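Kiltolent (album)

Kiltolent is the second studio album by the electronic duo Eko Guo, released on January 24 by the independent label Prescombe. It has 10 tracks and runs a little under 42 minutes. The duo wrote, played and recorded the album themselves, working mostly with two analog synthesizers, a drum machine and an upright piano. Its sound has been described as slow electronic pop with elements of ambient music and dub.

The album was preceded by two singles, "Low Stairs" and "Harbor Weight." A remix EP followed later in the year.

Background

Eko Guo began as a live act, and their first album was put together from concert recordings and rehearsal tapes. It sold modestly, but it drew enough interest for Prescombe to offer a contract for a full studio record. The duo asked for a small advance and no deadline.

Early sessions produced a set of fast instrumental pieces, nearly all of which were dropped. "Plain Return," the only one to survive, was slowed down and given a vocal. The title is a made-up word that first appeared as a label on a demo cassette. The duo has said in interviews that it has no meaning, although fans have proposed several. 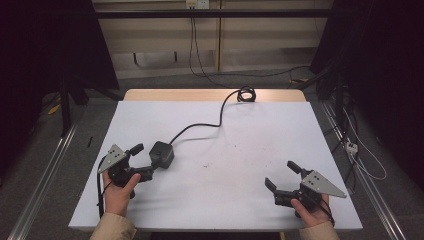
Recording

Most of the album was recorded in a rented room above a print shop. The shop's presses ran during the day, so vocals were recorded at night and synthesizer parts in the afternoon. A low hum from the presses can be heard under the opening of "Harbor Weight" and was left in the final mix.

The duo recorded to an eight-track tape machine before moving the parts to a computer for editing. Tape speed was changed by hand on several songs. On "Marl," this makes the piano drift almost a half step flat by the second verse. The drum parts were programmed first and kept simple, with few fills.

Mixing took longer than recording. An early version of the album was finished and then set aside because the duo felt the vocals were too loud. The released version places them lower, often level with the bass.

Music and lyrics

The songs are mainly slow. "Low Stairs" moves at 130 beats per minute, but its drums are played in half time and it feels no quicker than the rest. Most tracks stay on two or three chords, with changes coming from the tone of the synthesizers — a filter opening over several minutes, or an echo growing until it covers the beat. 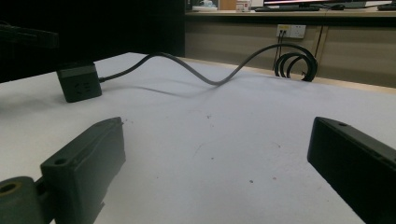 Tabletop with two dark gripper fingers in the foreground

The lyrics are short and repeat often. Rooms, stairs and shorelines come up throughout, and the same line about a locked gate appears in both the first and last songs. "Second Kitchen" has only nine words, sung in different orders. The closing track, "Gate," is the longest on the album and ends with more than two minutes of piano and tape hiss.

Release

Prescombe issued the album as a download and on vinyl. The first vinyl pressing was limited to 1216 copies in a gray sleeve. Later pressings have a white sleeve and a slightly different running order, with "Marl" moved to the end of side one. Collectors can also tell the first pressing by a spelling mistake on the inner label, where "Harbor" is written "Habror."

The duo played a short tour of small theaters after the release. They performed the album in order, followed by one or two older pieces. A recording of the final show was made but has not been released.

Reception

Reviews were generally favorable. Critics praised the bass sound and the patience of the longer songs, and several named "Harbor Weight" as the strongest track. Less positive reviews found the middle of the album too even in tempo and said the vocals were hard to make out.

Track listing

Side one
1. Gate (Opening)
2. Low Stairs
3. Marl
4. Second Kitchen
5. Plain Return

Side two
6. Harbor Weight
7. Field Telephone
8. Salt Room
9. Under Lamps
10. Gate

The order shown is that of the download edition.
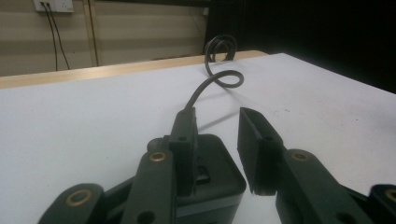 Is the remix EP part of the album?
The EP is a separate release with its own catalog number. It contains new versions of four songs from the album, and none of its tracks were added to later pressings.

See also

Dub techno
Ambient pop
Tape music

This article was last edited on March 28, 2021.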